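We use cookies to remember your settings and count page visits. Accept all | Manage

Toncombe's shared office opens its lounge corner

The big open room upstairs at Toncombe Works has a proper place to sit at last, and it is lovely! Desk users came back in June to find that the middle of the floor, for so long just the bit you crossed to reach the kettle, now has a coffee table and a soft chair to go with it.

The idea came from Chutima Rojanasak, who runs the building for Drirkow and has been keen on a lounge corner ever since the lease was signed. She had £1000 to spend and came in under it, with £748 gone on furniture and delivery and the rest put by for a rug and a lamp. Most of the pieces came through Wiriya, the second-hand office dealer on the ring road, whose van turned up at 9 in the morning and was away again before the first meeting.

"I wanted somewhere you could take a phone call or read for ten minutes without feeling you ought to be typing," she said. "People were perching on the stairs. I felt bad every time I stepped over them."

The coffee table is the star. It is white, with a grey-veined, marble-like top and a drawer at the front, and it already has a dark red book on one corner. The pink chair beside it, with its padded, tufted cushion and thin black legs, is the sort of thing you sink into and then have to be talked out of.
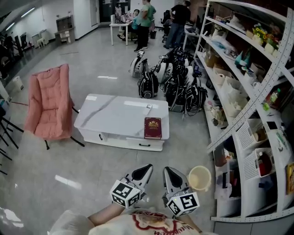
Can anyone use the corner, or does it have to be booked?
Anyone with a desk in the building can sit there whenever they like, and there is no booking. Visitors are welcome too as long as their host is with them.

The working side of the room carries on much as before, with the desks at the far end and the tall curved shelving down one side, as crowded as ever. Sorting those shelves is next on the list – Drilamel, the design studio downstairs, has offered to lend a hand and a label printer one evening after work.

There is talk of a second chair as well. Chutima has her eye on a green one, though several people have already put in a word for another pink. Suggestions can be left at the front desk, along with any books you would like to pass on. Paperbacks are fine, and so are old magazines if they still have their covers.

The rug should be with us before the end of the summer. It measures 900 mm across, so it will go under the front of the chair and leave the walkway clear.

Contact Toncombe Works | © Drirkow | Back to top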